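Speaker notes: Adapting Mellura for television
Talk for the Plimovside fan weekend, 17 April 2020

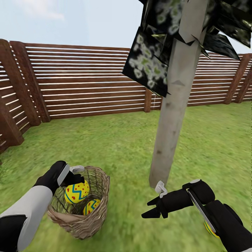 Why does the anime start with the siege when the novels start with the school?
The studio wanted the war on screen in the first episode. In the books you get most of volume one before anyone leaves the city of Terinden, and the siege comes up only as a rumor in the dining hall. On television that would be three episodes of people talking about a fight we can't see.

Slide 2. What was cut

Spoiler warning before I go on. Ask who has only watched the show. If it's more than half the room, skip the part on the second ending.

The novels run to 8 volumes and 1,704 pages in the first printing. The show covers six of those volumes. Say this early because most of the complaints come back to it.

Big cuts:
The letter chapters. All gone, apart from one line read aloud in the episode at the well.
The Mellura herself as narrator. In the books she tells the story from after her death, and the reader doesn't learn that until volume four. The show drops the narration, so the reveal has nothing to attach to.
The salt road journey. It takes up half of volume three. The show does it in a montage.

Slide 3. Chuang

Spend the most time on this one.

In the novels Chuang is the gate captain's clerk. He keeps the supply ledger and is wrong about nearly everything until the east gate falls. He has no powers and never gets any. In the show he is a sworn knight with a spirit contract, and he fights in the opening credits.

I didn't like this at first. On a second watch I think it works up to the bridge episode. Giving him the contract means he has something to lose when the Mellura breaks hers. The trouble comes after the bridge, when the script goes back to the book's dialogue. He says he has never held a sword. We have seen him hold one for nine episodes.

Play the bridge clip. Sound check first, the music is loud at the start.

Slide 4. The rules of the contract

Book version: a contract lasts until one side tells a lie to the other. Any lie counts. There is a whole subplot about a soldier who stops speaking to his spirit so he can't slip.

Show version: a contract lasts until the knight dies or gives up the ring. Easier to draw, and the ring sells.

Point out that the captain's betrayal makes less sense under the show's rules. He lies to his spirit in episode five and nothing happens.

Slide 5. The two endings

Skip if needed, see above.

The novel ends with the gate open and 2,000 people walking out of Terinden in the snow. The Mellura stays behind. The show ends one scene earlier, on her hand on the gate. Some viewers took this to mean she leaves with the others. I don't read it that way, since her ring is already on the floor in the shot before.

Questions

Likely ones: is there a second season (I don't know), which translation to read (the revised one, it fixes the ranks), and whether the October special is canon. It contradicts volume seven on who built the gate, so I leave it out.

Reading list is on the last slide. Leave it up while people pack their things.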